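The owner of Sombatkul, a two-room alterations and sewing shop, does not like being asked how long a zipper takes. "It depends on who put in the last one," she said on a Friday morning, with a winter coat turned inside out over her knees. "If it was a factory, 40 minutes. If it was somebody's uncle with fishing line, come back next week."

She has run the shop for 19 years. Before that she worked on the line at Hemesine, a uniform maker that closed its local plant and let the sewing floor go in one afternoon. She bought two of the machines at the sale and still uses one of them. The other is in the back under a sheet and gives up parts when the first one needs them.

Most of the work is hems. She keeps a ticket book and adds it up every year, mostly for taxes. Last year she wrote 2,334 tickets, and 2,181 of them were alterations or repairs. The rest were things made from scratch: curtains, cushion covers, a few costumes, and bags.

"People think the bags are my hobby," she said. "They pay the electric bill in July. In July everybody wears shorts and there is nothing to hem."

The bags come out of leftovers. Curtain customers overbuy, and she offers them a credit for what they don't want to take home. She also buys roll ends from Stotex, the fabric warehouse out by the county road, where anything under two yards goes into a bin and is sold by weight. She goes early, before the quilters.

"Quilters know what they want," she said. "I don't. I look for prints that still work when you cut them small. A big rose is no good. You get half a rose and a leaf."
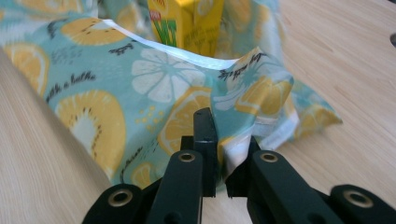

*A soft pouch in a citrus print, with a yellow carton standing in it.*

Linings are the part she is strict about. She will use almost any outer fabric, but she has thrown out whole bolts of lining that cracked at the fold after one winter. She tests a new one by folding a strip, putting it under the leg of her cutting table and leaving it there for a month. There were three strips under the table when we talked – two white, one gray.

I asked what she would tell someone who wants to start sewing small bags at home.

"Buy a new needle," she said. "They come in with a machine that skips stitches and they want to know if they should buy a better machine. I ask when they changed the needle. They say, what do you mean, changed."

She also tells them to leave the seam allowance alone until the bag has been turned right side out and looked at. Beginners trim too early, she said, and then the corner opens up and there is nothing left to sew.

Her prices are on a card by the register. A plain pants hem is $14. A lined hem is $22. She raised both in the spring, when her thread supplier, Erkolar, stopped selling to shops that order less than a full case. She now has 93 cones of navy and expects to be using it for a long time.

"Nobody complained about the hem," she said. "One man complained about the card. He said the old card was easier to read. He was right, so I wrote it again."

She doesn't take wedding dresses anymore. The last one took up the front room for nine days and she had to turn away coats. She does take leather, if it is soft, and she will look at a tent – though she wants it unrolled and swept out before it comes through the door.

The coat on her knees had a lining torn along both armholes. She had already pinned one side. The ticket said Tuesday, and she thought she could have it done by Monday if the phone stayed quiet.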